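Urnton Table Service — README

Season project of the Urnton robotics club. Maintained by Weidong Kang and Napaporn Ruangrit. Last revised in August, after the Ondholm round.

What this is

This folder holds the recordings, labels and training scripts our club used for the tableware event in the Provitz student competition. The event asks a two-armed robot to pick up cutlery and dishes, pass them between arms, and put them where the judge's card says. Teams may collect their own practice data by teleoperation, and most do. We are releasing ours so that next year's team doesn't start from nothing, and so other clubs in the league can compare notes.

The club runs out of one room. We have one robot with two arms, a head camera, and a small camera at each wrist. The drivers are club members. None of us had driven it before the start of the season, and the early recordings look like it.

What's in it

2152 episodes kept for training
1035 episodes set aside for practice judging
54 scripts and config files

We recorded 3523 episodes in all. The remainder were dropped, mostly for camera dropouts or for the driver stopping partway to ask a question. Dropped episodes are not in the download, but the log of why each one was dropped is, in dropped.csv.

Each episode is one folder. Inside are the head video, the left wrist video, the right wrist video, joint positions for both arms, gripper openings, and a short text label. Labels are written by the driver straight after the episode and checked later by someone else. Spelling in the labels was not standardised for the first few weeks, so you will find both "grey" and "gray", and "serviette" and "napkin" for the same item. The loader treats these as the same word.

Tasks

There are four task families. Fork and spoon work is the largest by far, then plates and bowls, then mugs, then mixed clearing. The mixed clearing set was added late when the rules for the Ondholm round came out and we realised we had practised everything one item at a time.

In the fork episodes the arm has to end up holding the fork steady enough for the next step. How the fork is held matters more than we expected. A fork gripped by the handle with the tines up and clear of the fingers is easy to place. A fork gripped near the neck is hard to place and tends to turn when it touches anything.
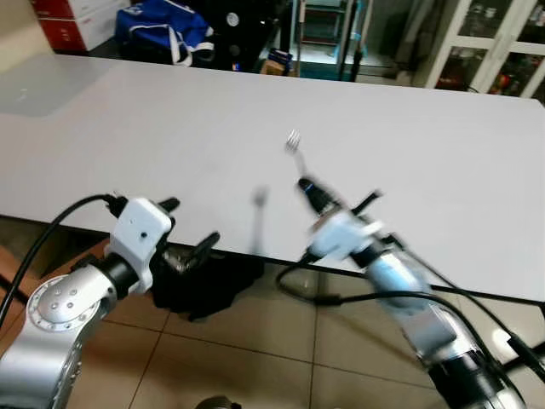
Can we train on only the fork episodes?

You can, and Sombat's first model did exactly that. Use the filter option in the loader with the family name "cutlery". It trains in an evening on the club computer and is a good way to check that your setup works. It will not score well in the mixed rounds, so don't enter it.

How the recordings were made

Drivers work in pairs. One drives and the other resets the table and keeps the log. After every block of episodes they swap. Jirayu Ongart wrote the block schedule, and it is in the docs folder with the pairings removed.

Resets follow a card. The card says which items go out and gives a rough position for each one, and the person resetting is free to turn things as they like. We tried exact positions marked with tape at the start of the season. The models learned the tape. After that we pulled it all up and recorded the first block again.

Speed is left to the driver. This was argued over. Fast drivers produce shorter episodes with more blur in the wrist views, and slow drivers produce clean video with long pauses in it. We kept both. The speed column in index.csv gives the average joint speed for the whole episode, so you can sort them out yourself.

Lighting was whatever the room had. Sessions ran from 4 pm until the building closed, and the windows make a difference in the earlier ones. There is no lighting column.
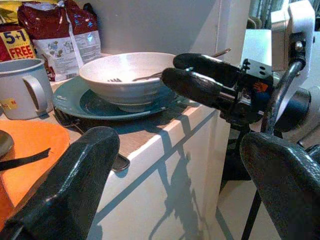

Labels for the bowl tasks were the hardest to agree on. The rule book counts an item as placed when it is resting where the card says and the gripper has let go of it, but it doesn't say what resting means for something long in something round. A fork in a bowl sits at an angle with the end of its handle poking out over the rim, and for a while half of us marked that as placed and half marked it as leaning. Miloslav Vondráček, our coach, settled it: if the tines are inside the bowl and the fork stays put by itself, it is placed. All bowl labels were redone to that rule. A bowl on a plate is labelled "stacked" whether or not it is centred.

Splits

The practice judging set was chosen by session, so no session appears in both sets. Please keep it that way if you make your own split. Neighbouring episodes from the same session look nearly identical, and a random split will give you a score you can't repeat at the competition. We made this mistake before the Oyelaran scrimmage and went in far too confident.

Known problems

Left wrist video in early sessions runs a few frames behind the head video. The script fix_offset.py corrects it. Run it once only. Running it twice shifts the video the wrong way and there is no undo.

The gripper opening value was logged upside down for part of the season (closed as open, open as closed). The index has a column called grip_flip. The loader reads it, but if you write your own loader you need to handle it.

Background items change from session to session. It's a shared room and things get moved, including food, bags and whatever else people have put down. We don't label anything that isn't on the task card.

Some mug labels say "left handle" meaning the handle is on the robot's left, and some mean the driver's left. We have not sorted this out. Treat handle direction in the mug family as unreliable.

Cables pass through the head view in many episodes. We tried masking them and it made the results worse, so the videos are as recorded.

Results so far

The scores we care about are from the competition table, and those are in results.txt with the judge's notes typed in. In the Ondholm round our arm handled single items well and lost most of its points on passing between arms. The model reached for the handover too early — the other arm was often still closing. Napaporn thinks this comes from the fast drivers. Sombat Noiphan thinks it comes from the offset problem above. Both explanations are written up in the docs folder and neither has been tested properly.

Using it

Install the packages in requirements.txt. Run check.py first. It opens every episode and reports any that are missing a file. Then run train.py with one of the configs. The config named small.cfg is the one to begin with. The others need more memory than a laptop has.

If you are on the club computer the data is already there, in the shared folder. Please don't copy it to your own account. The disk filled up twice last season and both times it stopped a recording session.

Contributing

New episodes are welcome from club members and from other league teams with the same arms. Use the log template, fill in the speed column with the script, and have someone other than the driver check the labels. Send label corrections to Napaporn as a list of episode numbers with the old and new text. Weidong looks after the scripts.

Club teams may use the data in the league without asking. For anything else, write to Miloslav first.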